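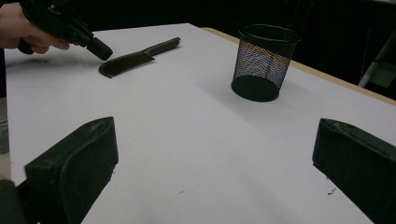
Kornthorpe Work Table, White Top
Equipment Review, Pruvness Adult Learning Center
Prepared by Yolanda Tamayo, Furnishings and Supply

The Pruvness Adult Learning Center bought its first Kornthorpe work table in January. A second followed later in the same term. This review covers both, and it replaces the short note that was posted with the order form. Departments that are planning to replace older tables should read it together with the room schedule, as several of the points below depend on how a room is used and who uses it after hours.

The Center has tried many kinds of table over the years. Most were chosen on price, and most were moved to storage sooner than planned. The usual fault was the top. Dark tops showed chalk and paper dust, glossy tops threw the ceiling lights back into people's eyes, and the speckled tops in the east rooms made it hard to find a dropped pin or screw. Instructors raised the matter at every yearly review, and the present purchase was made with their comments in hand.

Price and ordering

Each table cost the Center $266, delivered. The maker sells the top and the base together and will not split the order. A matching side shelf is offered at extra cost, and we did not buy it. Delivery was made to the loading door only, so departments on the upper floors should arrange for their own help with the stairs.

The boxes were well packed. One base arrived with a scratch on a cross rail, and the maker sent a new rail without asking for the old one to be returned. The letter that came with it was addressed to the wrong department, which held up the repair until Primo Lombardi found it in the sewing office mail.

Assembly

The printed directions are adequate. They show the cross rails clearly but say very little about the order in which the bolts should be tightened. Our advice is to leave every bolt loose until the table is standing on its own feet, then tighten the corners in turn. The first table was put together in the order shown in the booklet and rocked until it was taken apart and done again.

A wrench is supplied. It is short, and staff with larger hands found it tiring. A standard socket set from the tool room fits the same bolts and makes the job much easier. Two people are needed to turn the table upright.

The leveling feet have a good range. They are turned by hand and hold their position once the table has weight on it. In Room 2, where the floor slopes toward the old drain, the feet took up the difference with thread to spare.

The top

The white top is the main reason to choose this table. It is plain and matte, and it gives a calm, even background for whatever is being worked on. Lino Colombo, who teaches bookbinding, asked that this review record how much less he now relies on the gooseneck lamps. Loose threads, scraps of paper and small metal parts are easy to find at the end of a session, and cleaning up takes less time as a result.

A narrow strip of light-tan wood runs along the edge. It softens the look of the table and is kinder to the forearms than the metal edging on the older stock. Sewing students, who tend to lean, have noticed the difference and said so on their comment cards.

Shadows on the top are soft under our ceiling panels. In rooms with a single strong lamp they are darker, and the drawing instructors have asked that tables in those rooms be placed so that the light falls from the left. This suits most students. Left-handed students should be offered a seat on the opposite side.

White surfaces mark, and this one is no exception. Pencil comes off with a damp cloth. Ballpoint ink takes more work and should be dealt with the same day. Tailor's chalk in red and blue leaves a faint tint that lifted on the second cleaning in every case we saw. Rubber cement should be allowed to dry and then rolled off with the fingertips. Scouring powder should not be used, as it left a shiny patch on a test corner and the patch cannot be restored. 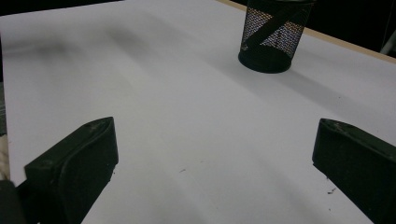 For regular care, the cleaning staff used Phí surface soap, thinned with warm water as the bottle directs. It left no film. Assunta Amato, who oversees the evening cleaning, prefers a well-wrung cloth to a spray, particularly near the wooden edge, where standing water could work its way into the joint. We have adopted her practice for all rooms with the new tables, and a card with the wording has been placed inside each supply cabinet.

Cutting should be done on a mat. This rule applies to all Center tables, but it matters more with a pale top, as a blade line fills with dirt and becomes plain to see within a few weeks.

Strength and steadiness

The maker states a load limit of 400 pounds, spread evenly. We did not test to that limit and do not suggest that any department do so. The heaviest regular use was in the bookbinding room, where a cast-iron press stands at one end of the table during the afternoon sessions. The top did not bow to any degree that we could see with a straightedge.

Sideways movement is the weaker point. When two people sew by machine on the same table, each can feel the other's work. The movement is slight, but it was mentioned often enough that we now seat machine sewers at opposite ends and place hand work in the middle. A felt pad under each machine helps. Pushing the table against a wall helps more, though it takes away the use of one side.

The bolts should be checked at the start of each term. Those on the second table had loosened a little after it was moved between floors for the open house.

Height and comfort

The table stands at one height only, apart from the small range of the feet. For seated work with the Center's standard chairs, it is comfortable for most adults. For standing work it is low. Ermanno Lombardi, who runs the pattern cutting course, reported back strain after long mornings and has gone back to the raised bench in the west room. His report is a fair one, and departments whose students mostly stand should look elsewhere.

There is good room for the knees, with no rail across the front. A wheelchair user in the evening drawing group found that she could pull in fully on the long sides but not at the ends, where the cross rail is in the way. Rooms should be laid out with this in mind.

Comparison with the Pisthorpe

Several departments have asked how the table compares with the Pisthorpe bench, of which the Center still owns a number. The Pisthorpe is heavier and steadier. It does not shift under machine sewing, and its height can be changed with a crank. It also costs a good deal more, and its dark top has never been popular with those who do fine work. It cannot be moved by fewer than three people, and the crank handles go missing.

Where a room has one fixed use and standing work is common, the Pisthorpe remains the better choice. Where a room changes hands through the day, the Kornthorpe is easier to live with. The two do not match in height and should not be pushed together to form one surface - there is a step between them that catches cloth and paper.

Warranty and parts

The base is covered for 400 days from delivery. The top is covered against splitting and warping for the same period but not against stains. Spare feet and bolts can be ordered singly. Spare tops cannot, and a department that ruins a top will need to buy a full table. We have written to the maker on this point and have had a polite reply that did not answer the question.

Receipts are held in the Furnishings office. Please do not mail warranty cards from individual departments, as this has caused double entries in the past.

Recommendation

The Kornthorpe work table is recommended for drawing, bookbinding, hand sewing and general classroom use. It is recommended with care for machine sewing, subject to the seating advice above. It is not recommended for pattern cutting or other long standing work.

Departments wishing to order should use the blue form and state the room number, the floor and the number of tables they intend to retire. Old tables will be collected only after the new ones are in place. Requests for the side shelf will be held until one has been tried in the bookbinding room, where Mr. Colombo has agreed to keep notes on it through the spring term.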